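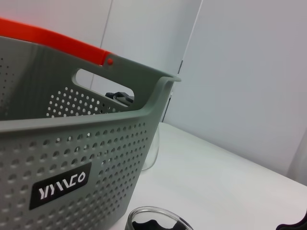

Basket trial, Prurncombe workshop, May

Home Notebook Projects Stores Contact
2 min read

Started 10:20. Virgilio wants the perforated baskets to replace the open trays on the rinse bench. I said I'd give it a fair go and write down what I think, so this is what I think.

The one on the bench is the gray one with the orange-red handle, YYWCO on a black label on the side. No idea who they are. The label is my first complaint. Anything stuck on a basket that lives near a sink comes off sooner or later and ends up in the drain trap, and I'm the one who cleans the trap. Have not tried to peel it yet.

Holes: small and round, in neat rows. Fine for letting water out. Less fine for the M3 washers, which I expect to stand on edge in them. To check with a handful from the Langat drawer before anybody loads a real batch.

Handle: it swings on a small round peg. I don't trust pegs. The Bomholm pails had something similar and 3 of them let go in one winter, full, over the floor. Virgilio says those were overloaded. They were loaded the way people load things. There's also a cutout under the rim, and I would sooner lift by that, two hands, and leave the swing handle for carrying it empty.

Rim is thick and rounded. I'll give it that. Easier on the fingers than the folded edge on the trays.

Plan:
- hang it by the handle with 20 lb of scrap for a night, bucket underneath
- same again by the cutout
- washers, then the short pins, shake it over a sheet and see what falls through
- ask Jorkport whether they'll sell the basket without a label

Virgilio already has a shelf cleared for 21 of them. Order form 1691 is on the clipboard, unsigned, and it can stay unsigned until the hang test is done. If the peg holds I'll say so on this page.

Note for whoever closes up: please don't put the good brushes in it "just for now." I need it empty in the morning.

Shares 0 | Comments 3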